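Progress report to the Trarura Fund: the Tirner Street craft room, months one to four

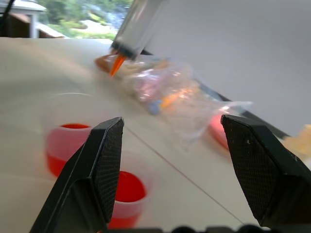
Has the craft room opened on time?
It opened in April, two weeks after the date in our application, because the tables came without legs and the legs came without bolts.

The grant paid for three things: white-topped tables, storage, and a first year of small supplies. The tables are in, and they now stand up unaided. We bought them from Castasport, whose main business is gym equipment, and they have so far put up with everything the after-school group has done to them. There is a seam across the top of the big one. Beads find it.

Supplies are where most of our time has gone. We budgeted for 16 kits and made up 36, mainly by putting less in each. Small colorful pieces go in clear plastic bags so that people can see what they are getting before they tip it out. The bags are a success. Our original plan was opaque tubs with labels, and it lasted until the first afternoon, when every tub was opened by every child to check that the label was telling the truth.

Red remains our most popular color by some distance. We keep it in see-through plastic cups, two at a time, and top them up before each session. The other colors are holding up well, mostly through lack of interest. We have asked Bélanger, our supplier, whether we can trade part of the yellow order for more red. They are thinking about it.

The large syringes have been a better buy than we expected. They went into the budget as "measuring equipment" and the line drew a question from you at the time, which was fair. Adults use them for measuring. The under-tens have their own ideas, and we have added a rule about pointing.

Attendance since opening stands at 167 visits. The target for the year is 2,000, a figure we chose in a more confident season. The evening session is full and has a waiting list. The morning session is quiet – peaceful, if you prefer – and we would like to move it to 3 p.m. from next month. Please let us know if that needs a formal change request or if this paragraph will do.

Spending is on track apart from table covers, which we left out of the budget altogether. We are wiping down by hand for now and would like to use the underspend on signage to buy some. The sign itself is up. It says "Craft Rom" and a replacement is on order at the printer's expense.

Still to do before the next report: a second shelf, a lid for the sink, and a proper home for the half-used bags.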